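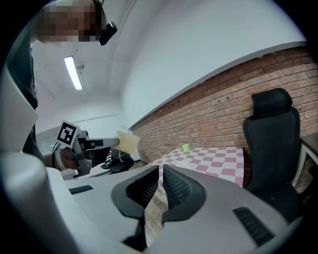
July, evening

Got to the Kirkham at half past eight. The side door was still sticking and I had to put my shoulder to it. Turned the fans on, made coffee, and went straight to the left gripper, which I had left in pieces on the bench last night with the screws in a jar lid.

The trouble with it was the trigger. You squeeze, the jaw closes fine, you let go, and it comes back most of the way and then hangs. I had been blaming the spring. I changed the spring on my last visit and it made no difference, so this morning I took the whole linkage out and looked at it under the lamp. There was a ridge of plastic inside the slot where the pin rides, left over from printing. You could feel it with a fingernail. Ten minutes with a needle file, a wipe with a dry rag, and it moved the way the right one moves. I put a dab of the white grease on and closed it up.

I should have looked there first. I wrote on the lid of the parts box: FILE THE SLOT BEFORE ASSEMBLY.

Maureen came in a little after nine with the new finger pads. She had run them overnight at her place on the Gralberg. They are the softer material this time and she put a texture on the inner faces. The last set was smooth and cloth just slid out of them. She said the first two came out stringy and she threw them away, and the rest were good. They press on tight. I had to trim the base of one with a knife to get it to seat, and Maureen watched me do it and said to stop cutting toward my thumb.

She had also changed the shape so the pads come up to a point. The old ones were squared off, and squared-off pads push a sheet of thin plastic away from you before you can get hold of it. With a point you can get under a corner. We tried it on a sandwich bag, then a paper napkin, then a page from the Reisinger catalog. The napkin tore once. Everything else it picked up.

Phyllis Bainbridge came by before ten to find out if we would be done with the back room by supper. Her quilting people have it tonight. I told her yes. She asked what the squares on top of the grippers were for and I said the camera reads them and works out where the thing is in space. She said they looked like a bad start on a log cabin block. She left us the rest of a coffee cake.

Spent the rest of the morning on mounting the marker again. I had it stuck down with double-sided tape and the tape creeps when the housing warms up. You cannot see it creep but it shows in the numbers. By the end of a long session the position is off by enough to matter, and everything recorded after that point is no good, and you have no easy way to tell where the bad part begins. I drilled the plate and put it on with four small screws and thread locker. Then I checked it against the steel rule with the gripper clamped in the vise. I moved it 200 millimeters along the rule and read what the software said, moved it back, and did that over again until I was bored. It held.

Cable next. I have never liked the way the cable leaves the side of the body. It makes a loop and the loop catches on things: sleeves, the edge of the table, the arm of a chair. Maureen wanted to run it down the inside of the handle. I don't want to do that yet. If I have to swap a cable I want to be able to get at it without taking the handle apart. For now it has a strain relief made from a zip tie and a bit of rubber tubing, and we will live with the loop.

Ate lunch on the back step. Hot out already. Maureen had egg salad and I had the coffee cake.

In the afternoon we did recordings. Set up in the back room at the table with the pink check cloth on it. I had said we ought to take the cloth off and work on the bare top, and Maureen's view was that people have cloths on their tables and the arm will have to get used to it. I think she is right, though a checked pattern is a hard thing for the tracking, with all those corners in it. I made a note to do a batch both ways and compare.

We had the green cup out too. The cup has been in every session from the start. I know its height and its diameter by heart now. Picking up a cup is no trouble. The jaws go on either side and you close them and lift. I can do it all day, and the model I trained on the cup runs last month gets it 18 times out of 21, which I wrote on the whiteboard and nobody has wiped off.

Sheet material is another matter. You can't close on the middle of it. You have to find an edge, and the edge moves when you touch it, and once you have it the rest hangs down and covers what you were going to do next. With one gripper you can pick it up and that is all. With two you can hold one side and go after the other, but you have to watch both hands at once, and I found I hold my breath while I do it. Maureen pointed that out. She wears the head unit better than I do. On me it slips toward the ear when I lean over, and then the view tilts and I have to stop and push it back up. I added a piece of foam under the strap. It helped some. I want to try a wider strap.

What we settled on, after a lot of wasted runs:

Start each run with both grippers open and held still for a slow count of three.
Left one takes the near corner.
Right one does not move until the left has lifted clear.
Say "done" out loud at the end so there is a mark in the audio.
If you drop it, keep recording and pick it up again.

The last one was Maureen's idea. I had been throwing out the drops. She said the arm is going to drop things as well and somebody had better show it what to do next. I went back through this week's folder and pulled several out of the trash.

The wide lens on the right gripper is still taking in a good deal of its own housing. It comes up in a big gray curve along the bottom of the view. I thought about moving the lens forward, but then the pads go out of focus up close, and the pads are what I need to see most. Maureen suggested masking that part out in software. I could do that in an evening. It would be less work than printing a new shell, and the shell has the vents where I want them now and I don't care to start on it again.

Heat was all right today, by the way. I checked both housings by hand after the long session and neither one bothered me. The first version had no vents and you could not hold it after half an hour.

Power went off for a minute in the middle of the afternoon. Somebody in front had the kettle and the heat gun on the same circuit. We lost one run. I have put in for a second circuit in the back room before and I will put in for it again at the next Tulville members' meeting.

Goal is still 1000 good runs of sheet work before I bother to train on it. I was tempted to start earlier. I did that with the cup and it taught me nothing except that I had started too early. At the pace we went this afternoon it is going to take most of the summer, unless I can get Phyllis to take a turn. She has better hands for cloth than either of us. I mentioned it to her when she came in to set up and she said she would think about it if she did not have to wear the thing on her head. She does, though. I didn't push it.

Packed up at five. Both grippers went in the gray tote with the pads off, so they don't take a set overnight. Charged the packs. Copied the files to both drives and checked that they opened. Left the cloth on the table for the quilters, who asked to keep it there.

To order from Reisinger: M2 screws, the short ones. Thread locker. Another spool of the soft black. A wider strap if they carry one, otherwise I will cut one from the old backpack.

To do: masking on the right view. Second batch on the bare table. File the slot on the spare trigger while I remember. Ask Maureen for the drawing of the new pads with the dimensions on it. She has it in her head and on the back of an envelope, and I want it in the binder.

Shoulders are sore from leaning over that table. I may raise it on blocks next time and see if it is any easier. Maureen is shorter than I am so we will have to find a height that works for both. Home by six, watered the tomatoes, had soup.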